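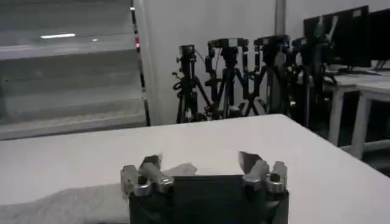
August 14, 2020. Day whatever of this heat, and the storms they keep promising for Flitcombe went north of us again! I sat on the porch with Kwesi watching the lightning over Bovon (pretty, but no use to my beans) and we got maybe ten drops. It was the kind of light that turns metal pale gray, almost white, along the top edges and leaves the recesses dark. Shirin texted that Clillow got hail, real hail, and her street was under water by supper. We're only 2 valleys over, how is that fair? The radio says there's a watch out until midnight, so I brought the chairs in anyway and shut the upstairs windows, and now it's like an oven up here. Kwesi thinks it'll break on Sunday. He said that last week too. Going to try sleeping downstairs with the fan on.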